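Progress report to the Okoro fund, second quarter of the grant
Durkport toy block library, sorting room
2026-04-01

We have had a terrific three months, and I'm happy to say the sorting room is finally working the way we pictured it in the application. Since the last report, 579 block sets have gone out to families and classrooms, and the returns shelf is down to a single row. It was four rows deep at the new year!

The biggest change is how we handle loose blocks. Sets used to be checked on the long table, where pieces rolled off and ended up under the radiator. Now everything loose gets tipped into a metal bin with sloping sides, and the blocks slide toward the middle where they are easy to get at. We went through 3,000 pieces this way in the first month alone, and the Cirkum sets (the ones with the long pieces that everybody mixes up) are complete again for the first time in ages.

The bins are already showing their age. The pale paint on the inside is badly scraped, right down to dark gray in places, and the seam along the base is worn. Long red blocks and dark green ones still stand out well against the gray, so sorting by color goes quickly. I would like to use what is left in the equipment line for repainting, and I have asked Jasis for a price. 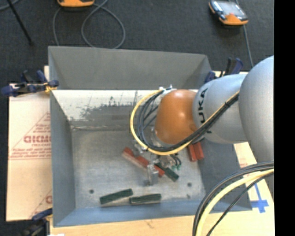 Stella Mwakalinga would spend that money on lids and labels first, and she made her case at the March meeting: paint can wait until summer, but a set that goes home with the wrong label comes back with a disappointed kid attached. She has a point, and we have settled on labels now and paint in July.

Spending is on track. Shelving came in under budget, delivery costs ran a little over, and the two nearly cancel out. The full table is in the attachment.

Next quarter we plan to open 30 more classroom accounts and run six Saturday swap mornings, the first of them at the Durkport school gym. We also want to try mixed "odds and ends" bags for preschools, made up from blocks whose sets can't be completed. Two teachers have already asked for them, and I can't wait to see what their classes build.

The next report will follow at the end of the quarter.

Jeferson Vieira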